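Giving up the car, ten months in

Posted by Catrin Bowen, December 2019

In February the garage in Dolport rang to say my car needed 765 pounds' worth of work to get it through its MOT, and that he wouldn't spend it if it were his. I said I'd think about it. I thought about it while eating a sandwich, rang back and told him to scrap it.

I had not, you'll notice, consulted a bus timetable at any point.

So this is the post several of you have asked for, by which I mean my sister and a man who comments on everything. What is it like living in Sosbridge without a car? Mostly it's like living in Sosbridge with a car, except that you know a great deal more about the weather.

The bus

We have the 11, which goes to Dolport, and we have the 2, which also goes to Dolport but feels bad about it and visits every farm on the way. The 11 takes twenty-five minutes. The 2 takes just under an hour and I've come to prefer it, partly for the heater and partly for the view over Terkard reservoir, which I drove past for nine years and never once looked at.

You do get to know people. I don't mean that we chat. We're not animals. But there is a woman who gets on at the chapel and sits in front of me every Thursday, and when she missed two weeks running I was properly worried, and when she came back with her arm in a sling I very nearly said something.

The drivers vary. One waits if he sees you running. One sees you running and treats it as a spectator sport. I've learned to tell them apart by how they come round the bend at the top of the hill, and I adjust my dignity to suit.

The last one back leaves Dolport at ten to seven. This has done wonders for my social life in that I no longer have to invent reasons to leave things.

Shopping

I used to do one enormous shop a fortnight and throw a good part of it away. Now I buy what I can carry, and it has made me a much more thoughtful person about potatoes. Nobody needs the big bag. The big bag is a thing you do to impress yourself.

Ifans on the corner does most of what I want, at prices that reflect the fact that he knows I haven't got a car. He used to ask how the car was. Now he asks how the bus was. I think he misses the car.

The rucksack was my best purchase of the year. I resisted it for months because I thought I'd look as though I was off up a mountain, and I do, but both hands are free and nothing has split on the hill since June. We won't discuss June, except to say that a tin of tomatoes rolls further than you'd think and that the postman was very good about it.

What I had not budgeted for was snacks. In a car you're home before you notice you're hungry. At a bus stop, in sleet, with the 11 showing as due and then simply not showing, you'd eat the timetable. I now leave the house with crisps and a bar of something as other people leave with keys, and I've had to accept this as a running cost.

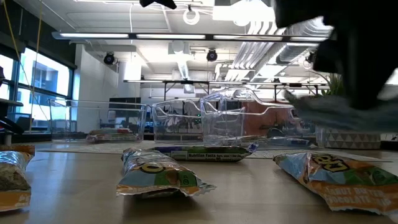

The money

People always want the sums, so I'll be brief. A weekly ticket is 13 pounds. I don't need one every week, as I work from home half the time. Set that against insurance, tax, petrol, the garage and the parking in Dolport, and I'm well ahead, even allowing for the rucksack, two taxis I'm not proud of and the crisps.

I meant to put the difference aside for something sensible. Some of it has gone on boots. The rest has gone wherever it used to go.

Things I miss

Singing. You can't on the 2. Going to the tip, which I used to think of as a chore and now see was a day out. Having somewhere to keep an umbrella. Being able to say "I'll pop over" to my mother and have it mean under three hours.

I don't miss de-icing, or the noise it made in third, or the little orange light that came on in 2016 and stayed.

Would I have another one? Ask me when the January timetable comes out. There's a rumour at the stop that they're cutting the 2 down to mornings only, and the woman from the chapel looked quite upset about it. I nearly said something.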